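The flask stays open as little as possible

For a home brewer in Pemudville, the yeast is more work than the beer. We spoke with him in his workroom one morning in January, before his first coffee, as he said, because after coffee his hands are less calm. He does not want his name on a web page, so we leave it out.

He began with bread. A sourdough starter stood in his kitchen for 14 months and then it died when he went on a trip. "I was really sad for this starter," he told us. "After that I wanted to learn how to keep a yeast alive in a correct way." He took an evening course in Birkholm, 7 lessons, and there he saw for the first time how a small culture is grown up step by step until it is big enough for a full batch.

Now he keeps a notebook of every culture he has made. The last page we saw had the number 339 on it. Not all of them were good. "Many I threw away after one smell," he said. "The nose is quick with this. If it smells like old cheese, I don't discuss with it."

We asked what beginners do wrong. He thought for some time before he answered. In his opinion they buy too many things and then they clean them too little. His own list is short: a few flasks, white baskets to carry the small parts, a table which is easy to wipe. He likes plastic flasks more than glass. "Glass is beautiful, but I dropped two in one winter," he said. "Plastic forgives me."

The cap is the subject on which he can talk the longest. He puts everything ready first, then he takes the flask, and only then he touches the cap. He holds it close over the neck and never lays it down on the table – the inside of a cap, he says, must meet only air and flask. One hand is for the cap, the other stays on the body, so that nothing tips.

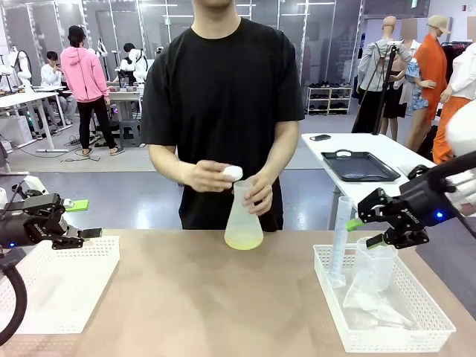
Saengthong, who reads his posts on the brewing forum Hirnora, does not agree with all of this, and wrote to him that a loose piece of foil over the neck is simpler and lets the gas go out without trouble. He laughed when we mentioned it. "Foil is fine. I used foil for years. But I am a person who forgets, and a cap I can see from the door."

He swirls each new culture for 30 seconds, morning and evening, and writes down the hour. In the cold months he puts the flask on a shelf near the boiler. What he plans next is a dark wheat beer, and he still has no yeast for it that he trusts.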